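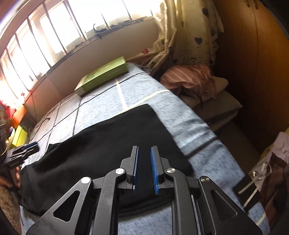 4. Folding dark garments on the bed

Read section 3 first if you skipped it. Everyone skips it.

4.1 Clear the bed. Boxes go at the far end or, better, on a shelf. Cables are harmless until you fold one into a jumper, at which point you will blame the jumper.

4.2 Spread the garment over the blanket. A checked blanket is a gift: line the hem up with one of the stripes and you have a straight edge for nothing.

4.3 Pull up any part that has slid over the side. Gravity does not fold, whatever your teenager says.

4.4 Smooth from the middle outwards with a flat hand. Fuzzy black fabric hides its creases well and its fluff badly.

Note: Black on black is hard to read under a ceiling light. Open the curtains before hunting for the sleeves.

4.5 Check for holes. Lift the cloth a pinch at a time and look at what comes up.
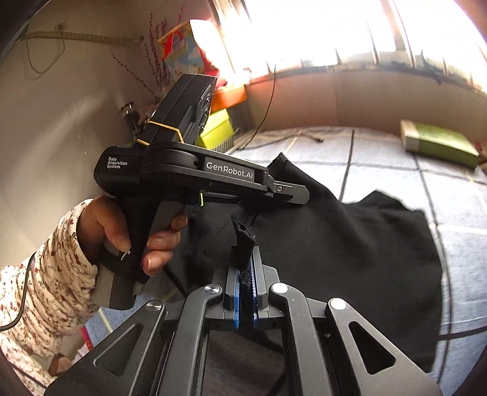
A small hole with a frayed end should be dealt with before folding, as it will be a larger one by August. Mark it with a safety pin and put the garment on the mending pile (section 11). Do not trim the fuzz. Paloma Kasprzak trimmed the fuzz on a Stimness cardigan and now owns a Stimness waistcoat.

Caution: Do not pull the tuft to see how far it goes. It goes far.

4.6 If the garment passes, fold both sides to the middle, then bring the hem up to the neck. Leave it flat for 15 minutes if it has been sulking in a basket.

4.7 Stack with the fold facing you. For drawers, see section 5.

Revised Nov 8, 2021, N. Hamann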